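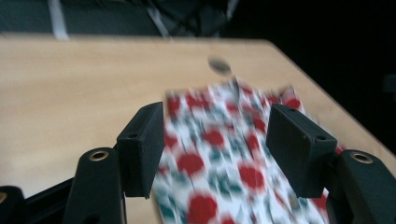 News > Business > Equipment

Zanthorpe linen service sets aside money for hand-held grippers, puts off robot arm

Bilton Table Linen will buy hand-held grippers this fall and hold off on a robot arm until at least January, the company said Saturday, July 25, 2026.

The grippers go for $449 apiece from Rizk, a small tool shop across the river. Bilton looked at a cheaper one from Zinport, $299, but passed. Spare finger pads for the Zinport were sold only as a full set and shipping was slow. Parts matter more then the sticker price, according to operations manager Crescencio Contreras.

"You buy the tool once. You buy pads all year," Contreras said. "I want to see that on paper before I sign for anything with a motor and a service contract."

The company rents and launders napkins, runners and dish towels for restaurants and banquet halls. Folding and table setup are still done by hand. The plan is to have staff work through the same jobs with the grippers, record it, and hand the recordings to whoever ends up bidding on the arm. Cloth is the hard part. Plates and flatware, less so, Contreras said, although spoons lying on fabric have been a headache.

First order is for 26 grippers. Not all at once. Half the money comes out of this year's equipment line and the rest out of next year's, which lets Bilton push back replacing one of its older dryers instead of borrowing. A separate $175 per station covers a table, a chair and a lamp. Contreras had asked for more on lighting, didn't get it.

Night shift staff will be offered the recording hours first, at regular pay. Sign-up sheet goes up by the time clock next week. Employees asked at a meeting Thursday whether the arm would mean fewer folding jobs. Owners said no cuts are in the current budget but would not speak to the one after that.

Three vendors have asked to bid on the arm so far. Bilton did not name them. Bids must list the yearly cost of pads, cables and software seperately from the purchase price, and must include a return period. Leasing is allowed. Anyone bidding has to do a demo on Bilton's own napkins, at Bilton's building, on a day the company picks.

Rizk said it expects to deliver the first boxes in September. A second quote for spare pads is still being worked out.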